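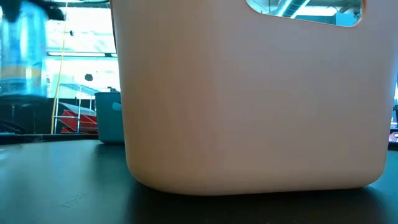
The subject of my entry for 4 May 2026 is who does what at the Sulla bench now, because the written work instruction is still the old one and it does not say a word about the arms. In the old instruction one person at Flodari takes the mixed drinks out of the delivery box, reads the kind, and places each piece in the bin of its kind. Now the arms do the placing and the person does everything before and after. It sounds like less work. Partly it is, but the work also moved to places where we did not plan it. The view from low on the table side is a good reminder: the big peach bin takes nearly the whole view, the teal one stands small toward the far side, and the blue bottle-like container hanging at the left is blurred. A person who sits on the low stool has more or less this view, and from there it is not possible to judge what lies in any bin. So the first change is very simple. We stand up again. The stool was bought for the hand sorting, where you had the drinks in your lap height and you looked down at them. For watching the arms it is too low.

I moved the stool to the packing side. If somebody wants it back, please write it here first.

What the person did before

For those who came after October, a short record of how it was. One lot is 144 pieces, mixed. By hand it was one person, one hour when the lot was easy, longer when there were many look-alike cans. The hard thing was not the speed. It was the wrist and the boredom, and that you could not leave in the middle, because the next person did not know where you had stopped. The good thing was that the one who sorted also saw the damage. A dent, a sticky lid, a label that comes off: you felt it in the fingers and put the piece aside without thinking. This is not written in the instruction at all, and so it was not in the list of tasks we gave to the Plelov people when they prepared the bench. I think we should have asked the persons who sorted what they do "extra". We asked only what they do.

What the person does now

I followed one complete lot with the notebook in hand. The person prepares the bins, puts the pieces for the arms, starts the run, watches, and corrects. After the run the person checks each bin and carries it to packing. The arms stopped 19 times in this lot and waited for a human. Most of the stops were short, a piece that lay in a bad angle or two pieces touching. The longest stop was 335 seconds, and the cause was only that the person was at the other end of the hall and did not hear the signal.

This last one is important for the planning. In the plan it says the operator is "free for other tasks during the run". With 19 stops nobody is free. You can do small things near the bench, you can fold cartons, but you cannot go to the loading door. Two colleagues told me separately that this is more tiring than the sorting, because you are not working and also not resting. I write it as they said it.

Where to stand

When you stand in front of the bench, at the middle of the long side, you have all three bins in one look. The row is along the back edge and the arms come from the left and from the right, so the front of the black surface stays open and you are not looking through a machine. Teal-blue is on the left, yellow-orange in the middle, reddish-orange on the right. With four red cans upright in the middle bin, two by two, you can see from standing height that the front part of the bin is still free. The same is true for the bottles with black lids at the right. The left one is more difficult, because the wrist of the arm hangs over it and you must wait until it goes away before you can see well. 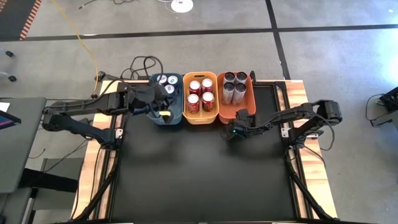 Cables and walking

The arms have thick cables going down to the corners of the bench, and there are thinner ones hanging at the elbows. In the hand sorting time we walked around this bench from all sides, now the back and the two sides are not for walking during a run. Everyone agrees, but the habit is strong. The yellow cable behind the bench is the one I worry for. I would like that it gets a cover on the floor. I asked for it last week and I ask again here.

The elbows go outward, over the sides of the bench. For a new colleague this is a surprise, they look at the gripper and not at the elbow. In the introduction we should show the elbow first.

Preparing the bins

This was nobody's task before, because a hand does not care if the bin is turned a little. I tried to write it as steps, so that two different people prepare it the same way. Please correct if you do it differently and it works.

1. Take the bins empty. Look inside and wipe if there is something sticky, the cans slide differently on a sticky bottom.

2. Put the bin with the long side parallel to the table edge. Let it stand by itself, take both hands away, and look once if it stands flat. A bin alone on the table with nothing touching it is the state you want before you bring the next one. From low down you should see the shadow under it even on both sides of the base.
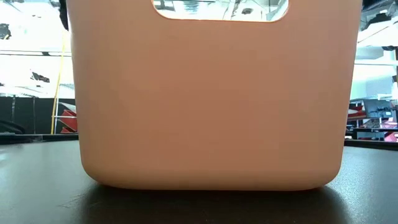 3. Use the handle slot only for carrying. Do not use it to turn the bin on the table, because then you pull one side up and the bin goes back down in a slightly different place.

4. Keep the order of colors for the whole lot. If you exchange two bins in the middle, the person after you will pack the wrong kind. It happened with the Hegazy order, and we had to open finished cartons.

5. Only when all bins are standing, say loudly "bench free", wait for the answer, and start.

Step 5 came from the colleagues, not from me. In the hand sorting nobody needed to say anything. Now the talking is a part of the job, and the ones who are quiet by nature find it uncomfortable. I also find it uncomfortable, but I do it.

Checking after the run

The count of kinds is good. In the last count period 1069 pieces went over the bench and the wrong kind was never the main complaint from packing. The complaint is the position. Packing wants the cans standing, since they take them by the top, two in each hand. The arms put a piece in the correct bin, and for the plan this is a success. But when red cans lie on their sides close together, or the slim ones lie side by side in the blue bin, then a person must take each one and stand it up, and this minute is in no table. The black-topped ones in the orange bin give less trouble when they are standing along the wall. It depends also on how the piece is held before it is let go. A can that comes in diagonally needs more free room next to its neighbor than one that comes in straight, so I think it is better to leave a gap than to fill along the wall without any. 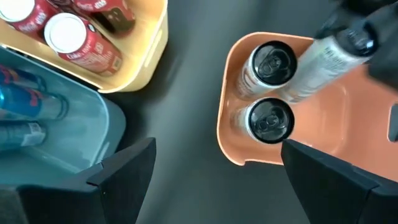 I propose that the standing-up is written as a task with a name and with time for it, and that it belongs to the bench and not to packing. At the moment each side thinks that the other side does it. Packing has lost no person to the arms but has received this work without being asked, and I understand that they are not happy. Alternatively Plelov changes the placing so that fewer pieces lie. They said it is possible for the tall cans and they want to look at the short ones later. No date was given.

The damage check is the other open point. The arms do not feel a dent. I suggest that the person who stands the cans up also does the damage check, with clean thin gloves or without gloves, as it was in the old days. It is the same hand movement. Then there is also a reason why a trained person does it, and it does not become the job that is given to whoever is new.

Open for next time

Signal must be heard at the loading door, or the person must not be sent there. Ask which one is cheaper.

Floor cover for the yellow cable.

New work instruction: I will write the first version from the steps above, and I need someone from packing to read it before it is printed.

Note the stops for three more lots, with the cause of each one. Please use the sheet at the bench and write also the very short stops, even if you feel it is silly.

The stool stays on the packing side until somebody complains.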